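Two-arm cell at Grudwood back up after cable trouble
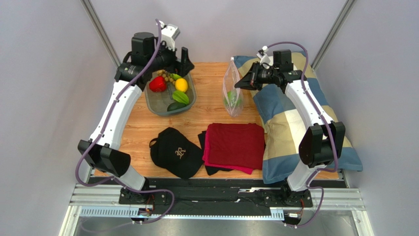 Trekusen's two-arm cell at the Grudwood site is running again as of Tuesday, after the right arm kept losing its gripper camera partway through jobs. Down most of four days all told. Cause was the purple camera cable, pulled a little too tight at the elbow and working itself out of the plug.

Lucyna Brzozowska, who looks after the cell, swapped the cable and re-routed both sides with more slack. Left arm hadn't failed yet but she did it anyway. "The loop looks messy. I'll take messy," she said. Clips at the elbow are gone for good, the cable now hangs free down to the base.

While the arms were off, the base mounts got a going over too. Two bolts on the right one were loose, not by much. Small boards at the front stayed where they are, though Stavros Lazaridis wants a cover over them before summer. Parts for that not ordered yet.

Then the slow bit, re-zeroing. Both arms sent home, joint offsets checked, grippers opened and closed 50 times each with the camera feed up on the screen. No drop-outs. First try at the offsets was off by 4 mm on the right side and had to be done over, wich ate the rest of the morning.

Test load is the usual mix: plastic tray with the toy fruit and vegetables, folded clothes, the black cap, the checked pillow. Soft stuff is harder on the right arm, Lazaridis said, as it reaches further over and the elbow bends more. That's the position where the feed used to cut out.

Cables will now be looked at every 6 weeks, up from whenever somebody remembered. Spare set is in the Żak cabinet, second shelf, please sign for it.

Evening runs start again at 7. Anyone with a slot booked for last week should talk to Brzozowska about a new one. The the Wornia cell is not affected and keeps its normal hours.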